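Traldale Payout Notices Dataset: Data Card

Overview

The Traldale Payout Notices Dataset is a collection of public notices in which online investment programs announced, delayed, changed or suspended payments to their members. It was assembled to support research on how high-yield programs communicate with depositors. It is maintained by the Traldale project and distributed to registered researchers without charge.

Contents

The release covers 47 programs and is delivered as two plain text tables, encoded in UTF-8 and separated by tabs. The first table, programs, holds one row per program. The second, notices, holds one row per notice and refers to the first through the field program_id.

Fields in the notices table

notice_id: a permanent identifier, never reused
program_id: the program that issued the notice
month: calendar month of publication
channel: website, mailing list or forum
text: the notice as published, with personal details removed
label: the category assigned by the annotators

Labels

Five labels are in use: payment, delay, terms, suspension and other. A notice that announces a delay and also alters the withdrawal terms is labeled delay. Notices that mention technical maintenance are labeled delay only where the text states that withdrawals are affected. The label suspension requires an explicit statement that payments have stopped; silence from a program is never labeled.

Collection

Notices were gathered from pages open to the general public. Material from closed member areas was excluded. Notices shorter than 40 characters were removed, as were exact duplicates within the same program. Where a program published in several languages, only the English version was retained.

Annotation

Annotation was carried out under the direction of Decha Wongsuwan. Each notice was read by 2 annotators working separately, and disagreements were settled by Aldo Benedetti. A trial set of 200 notices was labeled first and used to revise the guidelines. The trial set is not part of the release.

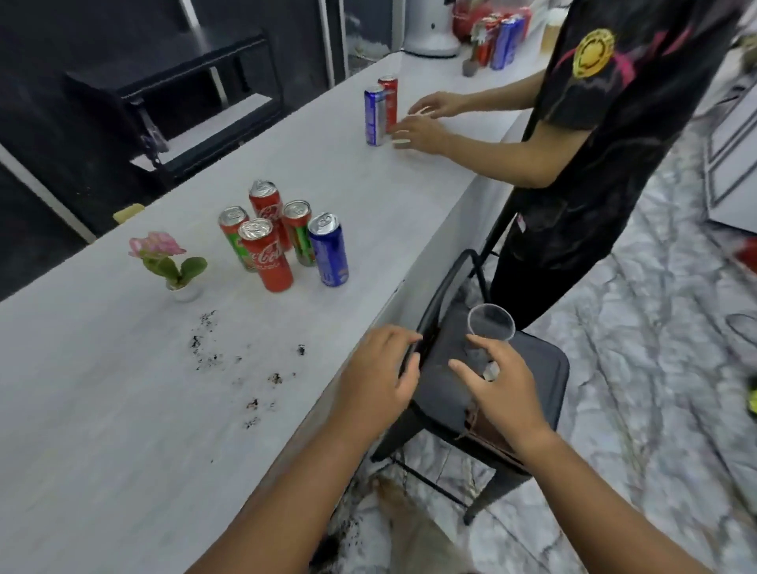 Known limitations

Programs that closed within days of opening are underrepresented. Publication months are taken from the notices themselves and have not been checked against archived copies. The program listed as Condori changed its name to Orelley during the collection period, and both names appear in the text field under a single program_id.

Permitted use

The dataset may be used for research and teaching. It must not be used to promote, rank or recommend investment programs. Inclusion of a program is not a finding of wrongdoing, and nothing in the tables constitutes financial advice.

Maintenance

Corrections are reviewed each October. Requests should cite the notice_id and the proposed change. Earlier releases remain available from the Ditgate archive.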